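Sticky shutoff valve under the kitchen sink, and the drip that came after
Ravura Home Care — member help log
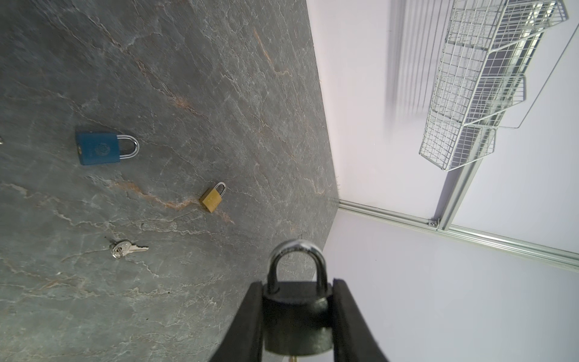 Page 2 of 4

Renata Bednarek, opening note, November

Hello again, and thank you for taking my call this morning when I was standing in the kitchen with a dish towel around my wrist. You asked me to put everything in writing so the next person wouldn't have to start from scratch, so I'll try, and please forgive me if I wander.

The house is the older one on the Broltusthorpe side, the one my aunt had for years. The kitchen faucet is newer than the rest. Under the sink there are two shutoff valves, hot on the left and cold on the right, both the old round-handled kind you have to turn and turn. I wanted to change the faucet cartridge myself because the hot side had started to drip overnight, and the booklet says to close both valves first. The cold one closed fine. The hot one went maybe half a turn and stopped dead, and I didn't want to lean on it.

What I tried before calling: I turned it back open and then closed again, gently, a few times. I wiped it down with warm water and vinegar, since there was a white crust around the stem. No real change. When I open the faucet with the hot valve "closed" as far as it goes, I still get a stream about as thick as a pencil.

Kacper Baran, help desk, reply

Thanks so much, Renata, this is a lovely clear write-up and you did exactly right by not forcing it. Old multi-turn valves can sit open for years, and then the washer inside gets stiff or the threads fill up with scale. If you put a wrench on the handle, the stem can snap, and then you have a much bigger afternoon on your hands.

Could you check a few things for me when you have time?

Please look at the nut right behind the handle, the one the stem passes through. That's the packing nut. If it's very tight it will grip the stem. Hold the valve body steady with one wrench and loosen the packing nut by an eighth of a turn, no more, then try the handle by hand.

Also, can you tell me where your main shutoff is and whether it closes all the way? I'd like to know that before we go any further.

And last, is there a separate shutoff at the water heater? It's usually on the cold pipe going in. If that one works, we can stop the hot side without bothering the rest of the house.

Renata Bednarek

The main is in the basement by the front wall, a lever type, and it closes properly — I ran the bathroom tap to be sure and it dwindled to nothing. The heater does have its own valve on the cold pipe, and it moves easily. My aunt's old tag is still tied to it, with "HEATER, DO NOT FIDDLE" in her handwriting, which made me miss her.

I loosened the packing nut as you said. The handle now turns another full turn and a bit! But here is the new trouble. There's water coming out around the stem, one drop every little while. I put a bowl under it. It's the blue bowl I make bread in, so I'd like it back by the weekend if at all possible.

Kacper Baran

That drip is common after you move an old stem, so please don't worry. Snug the packing nut back up a tiny bit at a time, and wipe it dry between tries so you can see what it's doing. Stop as soon as the drip stops. If the handle gets stiff again before the drip quits, the packing is worn out and should be replaced.

I've added Gunārs Avotiņš to this ticket. He has been in and out of a great many cabinets like yours and has opinions on packing.

Gunārs Avotiņš, field support

Good afternoon, Renata. I read through everything with a cup of coffee. My opinion is that you shouldn't repack that valve. You could, and the string costs almost nothing, but if the washer isn't sealing either, you'll be back under there in the spring. I would put in a quarter-turn valve on the hot side, and do the cold one on the same day while the water is off.

Before you buy anything, look at how the old valve joins the pipe. If there's a big nut where the pipe enters, it's a compression fitting and you can do this at home. If it looks like smooth silver metal melted into the joint, it's soldered, and I'd rather come by.

Renata Bednarek

Big nut on both! I checked twice with a flashlight. The drip has slowed but not stopped. I get a small puddle in the bowl from supper to breakfast, hardly enough to water the violets.

My neighbor Bogumił Witkowska has offered to hold the light and hand me things, so I think I'd like to do it myself. He wants to know if we can reuse the old nut and ring on the pipe.

Gunārs Avotiņš

Tell him it's a good question. Reuse them only if the ring is smooth and the new valve takes the same thread. Otherwise pull the ring and fit the new one that comes in the package. Close the main, open the lowest tap in the house, and give the pipes time to drain. Keep a towel under the joint anyway.

Felicja Dudek, help desk, evening shift

Picking this up for Kacper. Renata phoned at 6:40 to say both new valves are in and the hot side shuts off completely. There was a slight weep at the cold compression nut, and a further quarter turn took care of it. She has dry paper towels under both joints and will look at them in the morning. Cartridge still to be changed. Leaving the ticket open until she calls back.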